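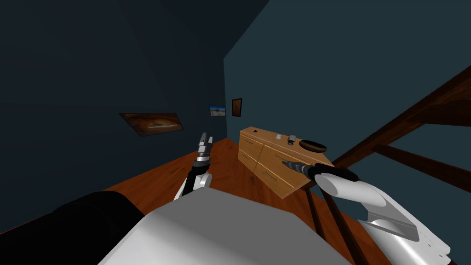 Last updated: September, 9:14 pm

So we've finally picked a colour for the spare room and I'm sticking with it, no matter what Mum reckons. Dark teal! I went through up to 59 sample cards from the paint shop in Warkport (the bloke behind the counter started hiding when he saw my car) and kept coming back to the same one. I love it with a warm reddish floor, the two just seem to get along, and a small room can take a dark colour much better than people think.

My neighbour Venkatesh Raju did his study in a similar shade last year and told me to budget for two coats. I needed five. Five! The old cream kept grinning through near the skirting boards, and I ran out of paint on a public holiday with one wall half done, so that was me on the verandah with a cuppa and a sulk.

Things I'd do differently: buy the good angled brush first up, wash the walls with sugar soap even if they look clean, and take the masking tape off while the last coat is still a bit tacky. I left mine overnight and it pulled a strip off near the window, grrr.

Next up is curtains. I'm tossing up between mustard and a sort of oatmeal linen, and the linen is $57 a metre, so mustard is looking very handsome at the moment. If you've got dark walls, tell me what you hung and whether you still like it!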